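Robot Handling and Assembly
Handout 5: Comparing grippers on the PC disassembly cell
Lecturer: Ľubica Vaněk. Lab sessions: Gervásio Lopes, Clorbridge building.

Read this before your lab slot. You will need the marking sheet from Handout 4 as well.

1. The task

The work item is a desktop computer with the side panel off, laid flat on the bench. We use it because it mixes stiff parts, such as the drive caddies, with parts that move when touched, mainly the cables. A gripper that does well on one kind often does badly on the other, and your report should treat the two separately.
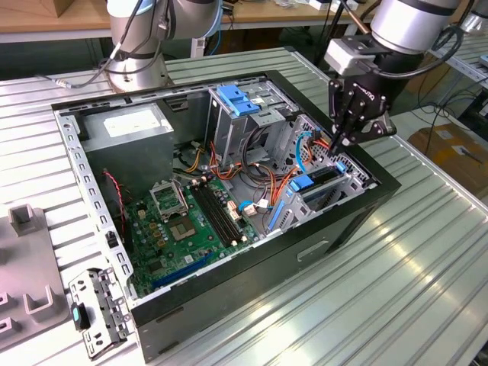 Each group tests two sets of fingers on the same arm. The first is the standard pair. The second is the narrow Kekik pair, which has a smaller contact area and fits between closely spaced parts. Run the same moves with both. Do not change the speed or the approach height between sets, or the results cannot be compared.

Log every attempt, including the ones you stop by hand. Last year's groups logged 611 attempts between them, and 144 had to be thrown out for want of a finger label.

2. Setting up

Place the case so that the drive bays can be reached without the elbow passing over the neighbouring arm. Check this by jogging the arm through the whole path at low speed with the gripper open. Keep the spare bracket and the fixture tray clear of the path.

The camera stays where it is for the whole session. If someone knocks it, stop and redo the calibration in Jistden before going on. Offsets saved from an earlier session should not be reused.

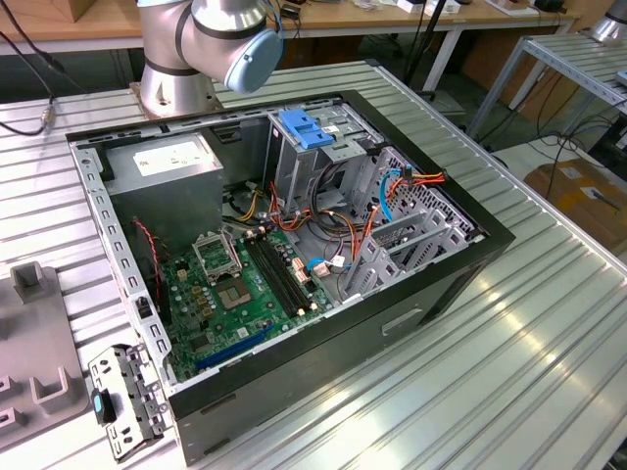 Figure 2. Case on its side on the ribbed bench, with a robot arm base behind it. The blue latch is on top of the drive cage.

3. Moving a drive caddy

The caddy needs a firm hold and a straight path. If it is tilted as it enters the bay it can jam, and pushing harder makes this worse. Set the force limit to 200 in the Nugroho controller panel and leave it there. When the limit trips, back off, correct the angle and try again. Count this as a second attempt.

Note where the fingers touch the caddy. A grip close to one end gives more room near the cage but lets the part turn in the fingers.

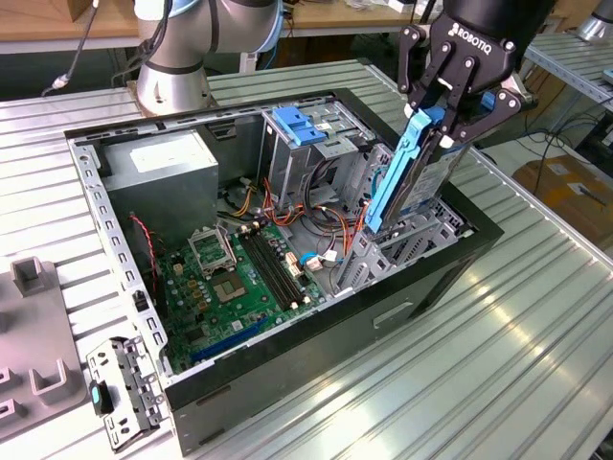
Figure 3. Robotiq gripper holding a hard drive in its blue caddy, partway into the bays and at an angle.

4. What to hand in

One table per finger set, a short note on the failures you saw, and your choice of fingers for each part with reasons. Two pages at most. Reports are due at the end of April.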